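Foam shape sorter – how much gap around the pieces?

Forum: Toy Making and Small Shop Projects
6 replies

brudelbench
May 23, 2018
I'm cutting a shape sorter out of thick foam for my sister's twins. It's one block with all the cavities in the top and a loose piece for each. My first try was too tight. The star went in and I had to pull it out with pliers. How much clearance do you leave?

rsokol
I make these for the Charvát playroom and have done them for a few years. I go by feel. Drop the piece in, turn the block over, and it should fall out by itself. If it hangs, I sand the piece and leave the foam alone. Foam tears when you go back into it, and then the edge looks chewed.

The blue one is the layout I keep coming back to. Star, hexagon, big circle in the center, an oval, and the arch up in a back corner. 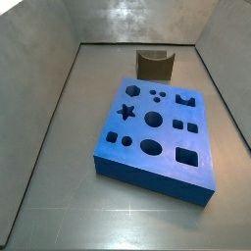 I would not put the arch in a first set. Kids get the circle right away and the hexagon after some turning, but the arch only goes in one way around and they try it upside down for a long time. Mine is a separate dark piece, a brownish olive, and it stands up on its own feet, so they mostly use it as a bridge for cars.

unstead_mike
Disagree on the arch. It was the favorite at our house because it's the hard one. Leave it in.

I also disagree on sanding the piece. If you sand one side more than the other it only fits one way, and then your circle isn't a circle anymore. Cut the cavity right the first time with a template.

rsokol
Fair on the circle. I sand that one on a drill so it stays round. For a square or an arch it makes no difference by hand, 200 grit and a light touch.

pantryshelf
What about the little round holes? Three small ones in a group seems fussy, and small pegs are a choking worry for twins that age.

rsokol
Then leave them out. I keep the small pegs in a jar and only bring them out for the older kids. The block works fine with those holes empty.

brudelbench
Thanks. I'll sand the star and try the turn-it-over test tonight. Does the foam color matter? I have 2 sheets of gray and could order blue.

unstead_mike
Use the gray. Color won't change how it plays.

rsokol
I'd order the blue – the cavities show up darker than the top and the little ones find them faster. Stindden had it in April, but call before you drive over.

Radomír Sokol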